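Learning to Fold from Hand-Held Gripper Demonstrations
Project report, Tovdale robotics lab course
Mireille Hamel, Shih-chieh Tai, Teemu Väisänen
Supervisor: Sandrine Brunet

1. What we wanted to find out

Cloth is hard for robots. A mug keeps its shape when you pick it up, but a shirt has a new shape every time you touch it. Our question was simple: if people fold clothes using grippers they hold in their own hands, how many of those demonstrations does a policy need before it can pick a good first grasp on a garment it has never seen?

We compared two training sets. The small one had 449 demonstrations and the large one had 878. Both came from the same table and the same group of folders, so the amount of data was the main thing that changed.

2. Collecting the demonstrations

Each demonstration was done by one person with a gripper in each hand, standing at a table covered with a white sheet. We started out folding on bare wood, and the edge detector kept finding the grain. The sheet fixed that in one afternoon!

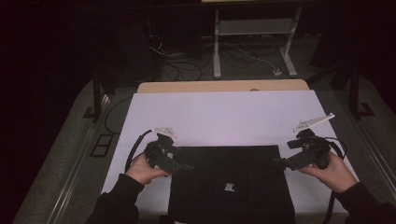
Everyone got a practice period before their folds counted. We learned to do this the slow way, as Teemu's first day of data was full of dropped corners and we ended up throwing most of it out. After practice, people settled into a rhythm and the two hands began to move together, which was really fun to see in the plots.

We also wrote down three rules for folders:
- Start with both grippers open.
- Grasp at a hem or a seam when there is one.
- If you drop the cloth, finish the fold anyway and mark the run.

Shih-chieh argued for the last rule, and we are glad he did. The marked runs taught the policy how to recover from a bad grasp.

3. Labeling grasp points

From the gripper views we picked 2950 still images and marked a good grasp point in each one by hand. Dark garments took the longest. On black fabric the folds have so little contrast that two of us would often choose different points, so we labeled those twice and used the midpoint when we were close. Where we were far apart, Mireille made the call — usually in favor of the hem corner, which gives the jaws a clean edge to close on.

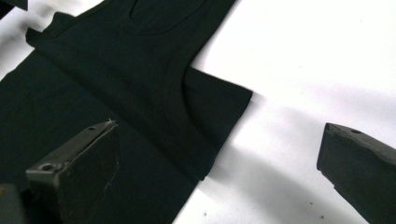
4. Results

The policy trained on the large set chose better first grasps on every garment type we tested. The gain was biggest for sleeveless tops and smallest for towels, where the small set was already doing well. Of the 7 garments held back for testing, only one, a thin scarf, still gave both policies serious trouble.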